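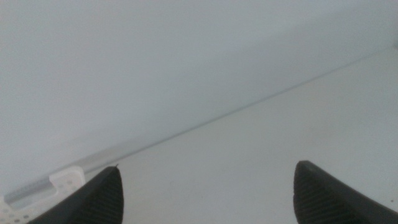
Figure 2. A plain white surface meeting the wall, with a perforated white plastic part at the base of the wall and a slender translucent strip along the joint.

4.2 White things against white walls

We came to this study expecting the cluttered shelves to be the hard cases. They were a pleasure, as it happens, and the pale corners were where we learned the most! Figure 2 shows the kind of spot we mean. The wall and the surface are close in tone, the joint between them is a thin gray line, and the plastic part is most easily picked out by its small round holes. The strip has only a slight sheen to set it apart.

In the Unar round of the study, 40 people were asked to tidy a corner of this kind and then tell us, away from the room, what had been there. Dark or brightly colored items came back to mind quickly and in good detail. White and see-through items were named late, often after a long pause, and several people first spoke of them as part of the wall. One person told Lejla Papadopoulos that she had wiped along the edge twice before her cloth caught on a strip (she laughed about it for the rest of the interview). We heard versions of this story again and again, and it delighted us each time, for it says so much about how people look at a room they know well.

Texture seems to help. Parts with holes, ridges or a raised edge were described more fully than smooth ones of the same color, and people liked to talk about how they felt in the hand. "I knew it by the little holes," said one of the older residents, speaking of a drain cover she had kept for years. Borkowska and Furtado noted the same thing in the Paisan interviews, which were carried out in October with a different set of questions.

We then went back to five of the homes and asked the residents where they would put such parts if they had a free choice. Four chose a colored tray or box. The fifth wanted everything left along the wall, in a line, and gave us a wonderful account of why each piece belonged where it was. Her answers are treated separately in Section 4.3, together with the notes on drawers.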